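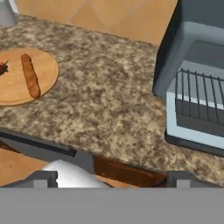

Figure 5. Countertop task in the simulator, gripper camera view. Baguette on the cutting board, toaster oven at right.

5. Checks before you accept a simulated run

Read this section before you sign off on any kitchen task trained or tested in Koronau. A high score in the simulator tells you how the policy does in the simulator. The Zullbridge acceptance rules treat it that way, and so should you.

5.1 Set up the run

1. Load the task file and write down its version on the run sheet. "Latest" is not a version.

2. Open the gripper camera view and compare it with Figure 5. Both fingers must show at the bottom of the view, with the gap between them clear enough to judge a grasp.

3. Move the arm by hand control over the full counter. Stop if a finger passes through the countertop, the board or the toaster oven. Fix the collision shapes and start this section again.

4. Set the force limit to the one used on the real arm. Do not raise it to get past a sticky grasp.

5. Lock the random seeds and save the list. Danai Giannakopoulos keeps the master copy. Runs with seeds picked afterward are thrown out.

NOTE: Bread in the simulator is a rigid body unless the task file says otherwise. It will not squash, tear or shed crumbs. A clean lift of the baguette says very little about lifting a real one.

5.2 Run the trials

6. Run 500 trials without stopping to tune. If you change anything, including the lighting, the count goes back to zero.

7. Log every contact between the gripper and the toaster oven, even on trials marked as a success. The default scorer only looks at where the object ends up. We think that is a poor rule, and we have asked for it to be changed.

8. Have a second person replay 17 trials picked from the saved list. The person who trained the policy may not do the picking.

CAUTION: Do not report a success rate without the contact log. In March a policy was put forward with 423 successes. Daithí Corrigan replayed a batch and found the arm dragging along the counter edge in many of them. The scorer had passed them all.

5.3 Before moving to hardware

9. Do a new risk assessment for the real cell. The simulated one does not carry over, whatever the vendor slides say. The simulator has no hot surfaces, no loose cords and no person reaching in for the bread.

10. Test the emergency stop on the real arm. A stop button on a screen does not count as a test.

11. Run the first real trials at reduced speed with the toaster oven unplugged and everyone outside the marked area.

WARNING: Never leave the arm under policy control unattended during first trials. This applies to short runs too.

12. Get a signature from Nektarios Panagiotou or the person on duty for the cell. No signature, no power to the arm.

If a step can't be done, write down which one and stop there. "Not applicable" needs a reason next to it.

Last updated: Thu 6 May
Zullbridge Robot Cell Guide | Contact: Pantelis Athanasiadis, Documentation | © Zullbridge | Back to top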